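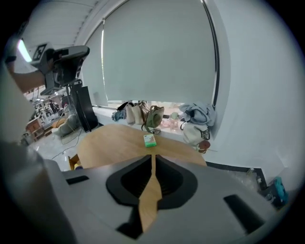 June 2021
By Aaliyah Marchand

Ask a room of engineers when a machine will clear the kitchen table and you will get dates. I have stopped writing them down. The chore looks small. Pick up a box, put it where it goes, wipe the spot, move on to the next thing. A child of six can do it, badly, in 2 minutes.

In April I watched a trial at Pidberg where an arm was asked to put away groceries. It handled cartons well. Stiff sides and square corners suit two fingers. Then came a jacket left over a chair, and the arm spent 30 seconds pinching one sleeve while the rest slid to the floor. Gordon Cormier, who ran the trial, had expected it. Cloth has no fixed shape, and a bag is a different object every time somebody sets it down.

The shop floor is further along. Kohlhase has had machines packing cartons for years, but those cartons arrive one way up, on a belt, under steady light. A home offers none of that.

I think people showing the work by hand, over and over, is the best route we have. It is slow. Cormier's group needed 200 tries to get one box moved reliably from one table, and a new table set them back. I would buy a machine that can put away a carton. I would not yet pay for one that claims to tidy a room.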